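Kitchen corner gets a refresh for the new term

If your child has come home talking about soup, there is a reason. The kitchen corner at Bolport Early Learning reopened in August after three weeks packed away, and it has been the busiest part of the main room ever since.

The old set had been in use since the centre opened. Several pieces had cracked, the saucepan lids had gone missing and most of the food had been chewed. Stamatia Tzavaras went through all of it during the break and kept what was still in good condition. The rest was replaced using money from the autumn plant sale, which raised $246 after costs. We spent $164 of that on crockery, pots and play food. The balance will go towards new aprons, as the current ones are too long for the younger children.

We chose colours that are easy to tell apart when packing up. Children who aren't reading yet can be asked to bring the blue cup or the pink plate, and most of them will go and find it. The staff have also found it useful for turn-taking. Two children who both want "the cup" can usually settle on one each when the cups are different colours.

The corner is open from 9.30 am until morning tea, and again after rest time. Up to 4 children can play there at once. We have put four hooks beside the shelf, and each child hangs a name tag on a hook when they go in. When the hooks are full, they choose something else and come back later. This took a few days of reminding but is now going well with the older group. 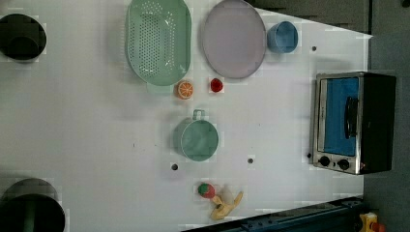
Colander, plate, cup and green pot on the white table, with some of the fruit.

A few families have asked what the children learn from it. Marina Zacharopoulos, who leads the three-year-old room, has been writing down some of what she hears. Last week's notes included a long discussion on whether an orange can go in soup (decided: yes, if you wash it first), a café where everything cost five dollars, and a birthday dinner for a toy rabbit. There was a lot of talk about who would carry the plates and who would sit down first. She says the quieter children often speak more here than they do at group time, and that she tries to stay out of it unless she is invited to eat.

The colander has been popular. It gets used for washing fruit and draining pretend pasta, and at least once it has been worn as a helmet. We are happy with the first two. Anything that has been on someone's head goes into the tub by the sink and is washed before it goes back on the shelf.

Packing up

Pack-up starts ten minutes before morning tea. Food goes in the basket on the bottom shelf, plates are stacked, and cups and pots stand on the middle shelf with the opening facing up so we can see if anything has been left inside. Each spot on the shelf has a picture label. Rafail Theodorakopoulos made the labels and has left a spare sheet in the office, so please let us know if you notice one peeling off.

All of the kitchen things are washed in warm soapy water at the end of the week and left to dry on towels overnight. If your child has had a tummy bug or a heavy cold, tell us at drop-off and we will do an extra wash that day.

Things that have gone home

Small pieces of fruit fit very well into pockets. So far we are missing a banana, half a lemon and one of the two eggs. Please check bags and coat pockets and send back anything you find — there is a box on the sign-in desk and you don't need to say whose pocket it was.

What we could still use

We don't need more play food. We would be glad to have any of the following, clean and in one piece:

Wooden spoons, short ones if possible
Tea towels
Empty cardboard boxes from tea, pasta or crackers, flattened
A small tablecloth, any colour

Please don't send glass, china, sharp utensils or anything with a battery. Boxes that have held nuts can't be used either, even if they look empty.

Thank you to Ivars Navickas for fixing the wobbly shelf and sanding the corners, and to the families who ran the plant sale stall. Recipe cards are the next job. If your family has a simple dish your child likes to help with, write it down or draw it on one side of a sheet of paper and leave it with Stamatia at the front desk. We will laminate the cards and hang them beside the shelf.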